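Civdale Vestry Minutes: README

Hello, and thanks for downloading this. It's a transcription of the old minute books of the vestry of Civdale, plus a names index, and I've been picking away at it in the evenings for longer than I'd care to admit. I'm Rory Gunn. My uncle Dougal Gunn did the first pass of the earliest book by hand, in pencil, and a lot of the good guesses are his (the bad ones are mine).

Last updated: September 27, 2025

What's in the folder

minutes.txt has the full text, all 849 entries, one after another.
names.csv has everyone mentioned, with the entry number beside them.
places.csv has farms, mills, bridges and boundary stones.
queries.txt is my list of words I can't read. There are 66 of them at the moment, and I'd love some help! 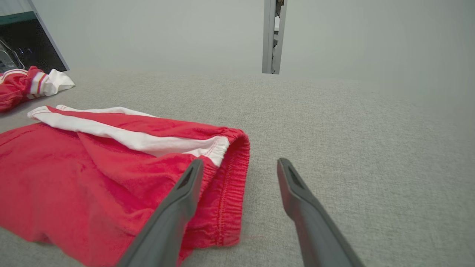

Red shorts with a white side panel, on grey carpet.

Where the text comes from

There are 3 minute books. The first two are fairly tidy, written by clerks who cared about their loops. The third is a horror – someone spilt something down the inner margin and the ink has gone to brown fog, so expect a lot of square brackets from the Sikgate bridge repairs onwards.

I've kept the original spelling, even when the same man is spelt two ways in one line. "Churchwarden" alone turns up in more forms than I knew were possible. Dates are as written too, so watch out for January and February, where the clerk still counts them as part of the old year. I haven't corrected those in minutes.txt, but names.csv has an extra column with the modern year. 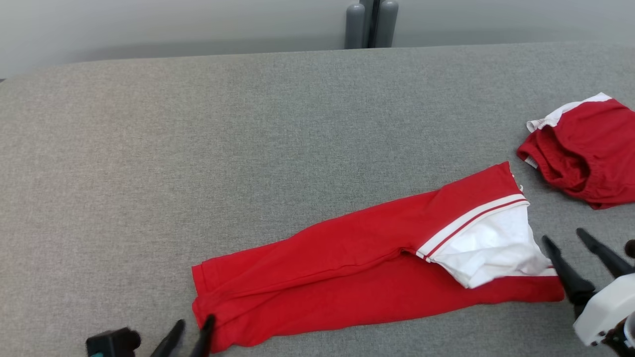 Red tracksuit trousers, laid flat with the legs together.

How to read the marks

[word] means I'm fairly sure.
[word?] means I'm guessing.
[...] means it's gone, or I gave up.
A line starting with DG is one of Dougal's pencil notes, left as he wrote it, grumbles and all.

Known problems

The Grullier family is a muddle. There were at least 2 men called Thomas Grullier paying the poor rate in the same years, and the clerk didn't bother saying which was which. I've given them separate rows where the farm is named and lumped them together where it isn't. If you're descended from either, please check the entry itself before you add him to your tree!

Some pauper entries give only a first name or "the widow at the mill". They're in names.csv under W, for want of anywhere better.

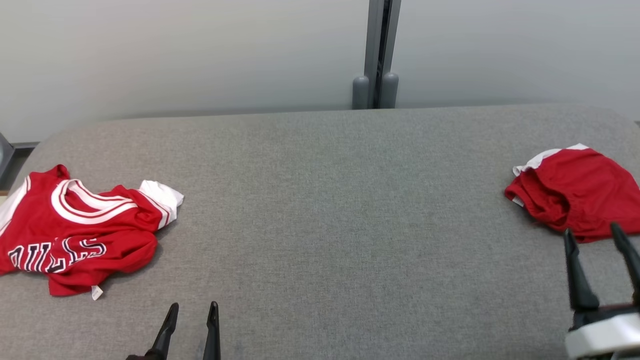 Using it and sending fixes

Copy it, print it, put it in your family history, I really don't mind. A mention of Dougal would be nice. Thanks to Mrs Tokgöz for typing up most of places.csv from my awful handwriting.

If you spot a mistake, send me the entry number and what you think it should say. I check the messages most weekends and put fixes into the next version.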